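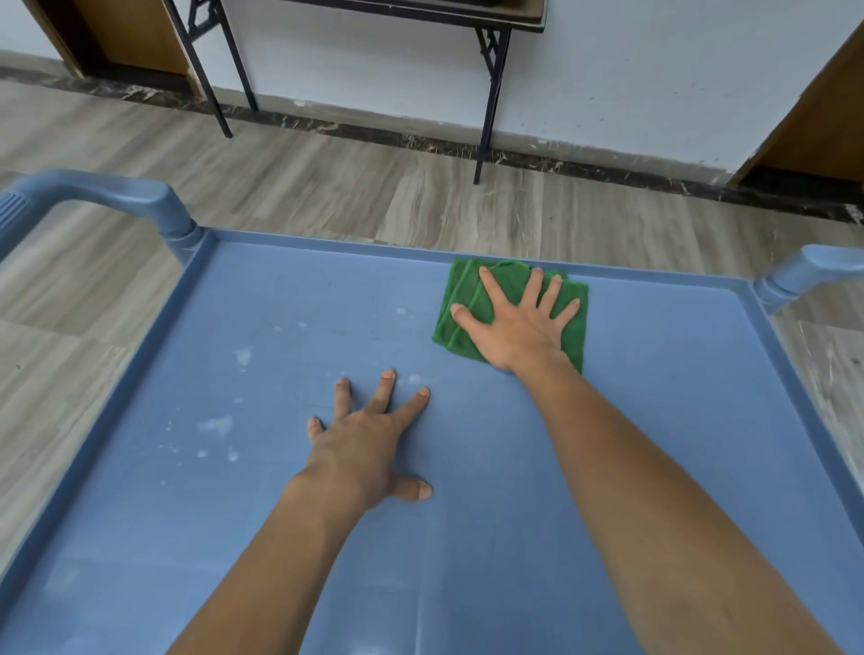 Section 4: Setting Up a Reader Profile in Wilix

Welcome back! If you've come straight from Section 3, your Wilix is already charged and talking to your tablet or laptop, and you're ready for the part most families look forward to. A reader profile tells Wilix how your child likes to listen, how fast the highlighting should move, and which words it should offer to sound out. You'll need a quiet spot, the child who will be using the profile, and 30 minutes or so that you won't have to hurry through. If the afternoon has been a long one, save it for tomorrow morning.

Note: One Wilix can hold several profiles. If brothers and sisters are sharing, please go through this whole section once for each child, and don't copy the first profile over to the second. The listening check in step 3 is personal, and a copied one will feel wrong from the first page.

Before you begin

Have a book or school handout nearby that your child finds comfortable, and another that's a bit of a stretch. Both should be printed on plain paper. Glossy magazine pages can confuse the scanner, especially under a bright lamp.

Creating the profile

1. Open the Wilix app and tap Readers, then Add Reader. Type your child's first name or a nickname. (Nicknames are very welcome, and the voice will do its best with them. If it stumbles, tap Say It My Way and record the name yourself.)

2. Choose a grade band. Go by the level of the reading your child brings home, even if that doesn't match the grade they're in. You can change the band later without losing anything.

3. Start the listening check. Wilix reads a short passage of 200 words at three different speeds, and your child taps the turtle, the dog or the bird to say which one felt best. Let them pick on their own, even if the choice surprises you. Plenty of bright, quick talkers prefer the turtle.

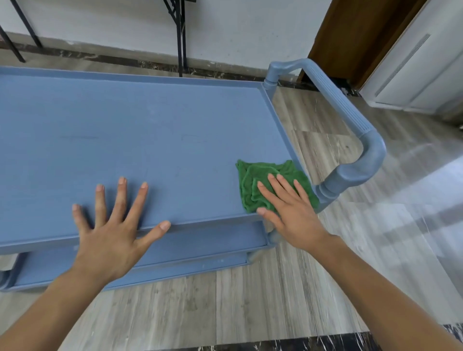 Hands on the top shelf of a two-tier blue cart.

4. Pick a highlight style. Word by Word lights up each word as it is spoken. Line Guide leaves the whole line lit and dims the rest of the page. Children who lose their place going from one line to the next often take to Line Guide, but do try both on a real page before settling.

5. Set the page colors. Cream with dark brown letters is the starting choice. Your child can slide through the other colors and stop wherever the page looks calm to them.

Caution: The two high-contrast settings flash briefly when they are switched on. If anyone in your home is sensitive to flashing light, turn on Gentle Screen under Settings before you open the color page.

6. Build the first word list. Ask your child to read a paragraph or two aloud from the comfortable book, with Wilix listening. Words they pause over are gathered into a list called My Words. It holds up to 1000 entries, so there's plenty of room to grow, and you can remove any word by holding a finger on it.
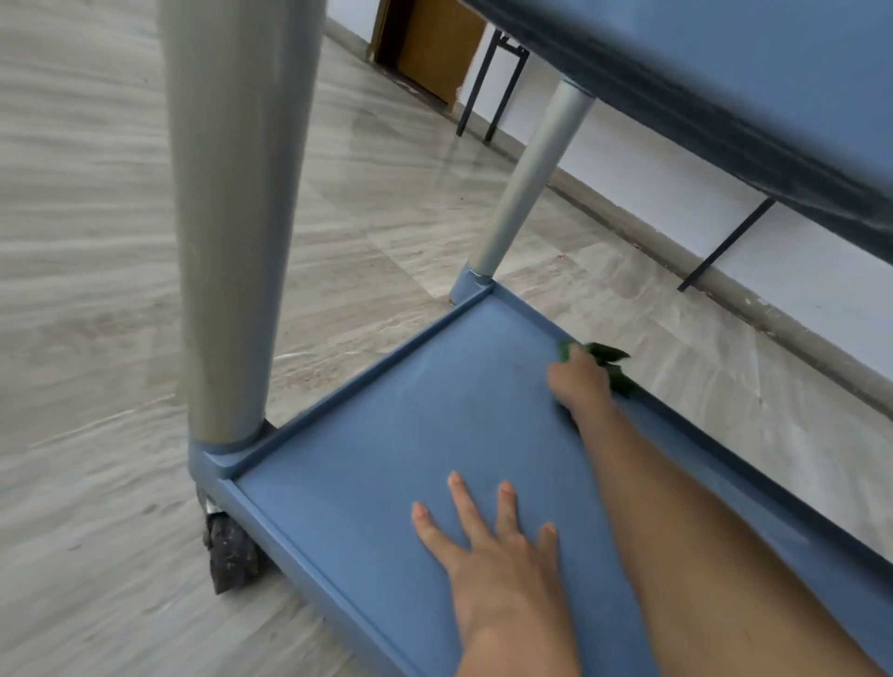
7. Check the list together. Wilix sometimes hears a cough or a giggle as a hesitation, and you may find a perfectly easy word sitting there. Let your child do the removing -- it's their list, after all.

8. Tap Save Reader. You'll hear a soft chime and see the child's name on the home page. If you don't, go back to step 1 and make sure the name box isn't blank.

Sharing a profile with school

A teacher or reading specialist can open a read-only copy of the profile. Tap Share, enter the school email address, and choose whether My Words should be included. The invitation stays open until it's accepted or you cancel it. The copy shows settings and words only. It won't show recordings, which stay on your own device unless you send them yourself.

Note: Wilix is a reading aid. It doesn't test for dyslexia or any other learning difference, and the word list shouldn't be used in place of an evaluation. If you have concerns, bring them to your child's school or doctor. You're very welcome to print My Words and take it along to that conversation.

If something doesn't sound right

The voice skips the ends of lines: Move the page so that all four corners are inside the scanning guide, and scan again.

The highlighting runs ahead of the voice: Close the app completely, open it again, and choose the profile from the home page.

Your child wants a different speed already: Go to Readers, tap the name, and choose Listen Again. You can repeat the check as often as you like, and the word list will be left just as it was.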